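Wednesday, January 14, 2026

Back at the white table for the Panyasiri set. The count stood at 1209 when I hung up my coat, and the target is still 2000, a number I have never heard anyone defend. Why not 1500? Why not nine thousand? The Dullgate people say the curve bends somewhere up there. I asked to see the curve and got a link that wanted a password.

Did 79 before lunch. Threw out 4 for bad tracking and probably should have thrown out more.
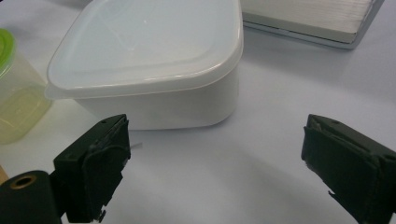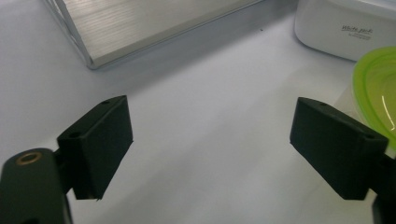
My complaint is with the word "diverse," which is in the plan six times. We shuffle things between takes and call it a new situation. I doubt it. A green lid is a green lid whichever side of the grippers it ends up on, and the table under it stays white all day long. If the model learns anything from me, I suspect it will be that the world is pale and tidy and lit from overhead. Then someone will put it in a real kitchen, with a patterned oilcloth and a toast plate, and we'll all act surprised.

I said some of this on the Vukwood call. They told me the Beltton set was collected the same way and trained fine. Fine on what? On more of the Beltton set, as far as I can tell.

Wrist sore again. Asked for a darker tablecloth and was told maybe in June. Tomorrow I'm bringing the ugly checked one from home and not asking.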